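I'll say it: most of us buy too much gripper. I spent June swapping between the Garnon, a plain two-finger thing, and the Pirkedus, which costs $800 more and has force sensing in every joint. 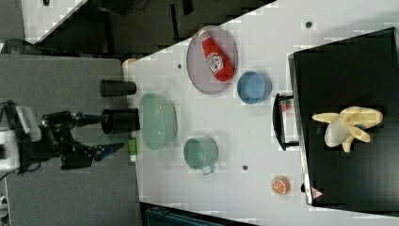
After 127 grasps with each, the fancy one was ahead by a hair, and mostly on cups (those always got me!). My controller tuning mattered way more. One evening with the Skukton settings bought me a bigger jump than the hardware did.

So start cheap, wear it out, and then go shopping. I'm keeping the Garnon on.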